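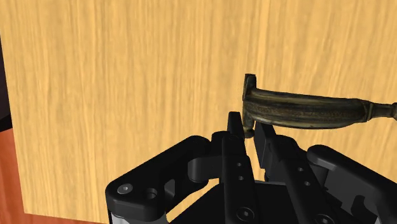

*Figure 1. Pale wood panel with a dark bronze handle, rendered view.*

# Old Kitchens of Rindville: what people kept and what they tore out

Our project began with my grandmother's kitchen, which has had the same cupboards for as long as I've been alive, and with a question Nataša Omerović asked me on the bus one morning: how many people in Rindville still cook in a kitchen that looks the way it did when the house was built? Neither of us had any idea. By the end of that week we had talked our teacher into letting us find out, and Hậu Đồng joined us a little later (he has a much better way with strangers than either of us, as we soon learned).

## How we went about it

Rindville has about 3000 homes, far too many for three students with homework in other subjects, so we put 200 paper surveys through doors in the old part of town in November. We also sat down with 12 people who were kind enough to let us in and talk for as long as we liked. Some of those talks ran well past dinner, and at the Kneževič house we were sent home with a whole walnut cake -- I mention it because it truly was the best afternoon of the project.

## What people told us

The cupboards were what people had the most to say about. We had expected stoves and sinks, but again and again the talk came around to doors and drawers, the ones that stick in summer, the one where the good plates live. Mrs. Kneževič has kept every door her father hung and oils them each spring. Her neighbor across the road took hers out years ago and still misses the deep bottom drawer, though she wouldn't give up her dishwasher to have it back!

Handles came up too. Several families had painted the doors two or three times over and put the old handles back on each time. Hậu thinks it's the part your hand remembers, and I have come around to his view.

People who had replaced everything mostly did so after a leak or when a baby was coming. Money mattered, but less than we guessed it would.

## What we would do differently

We would have asked renters separately. Their answers got mixed in with the owners' and we couldn't pull them apart again, and a renter can't very well tear out a cupboard. Question four was also badly worded -- "Is your kitchen original?" meant something different to nearly everyone who answered it.

Nataša is still typing up the longer interviews, and copies will go to each family who asked for one.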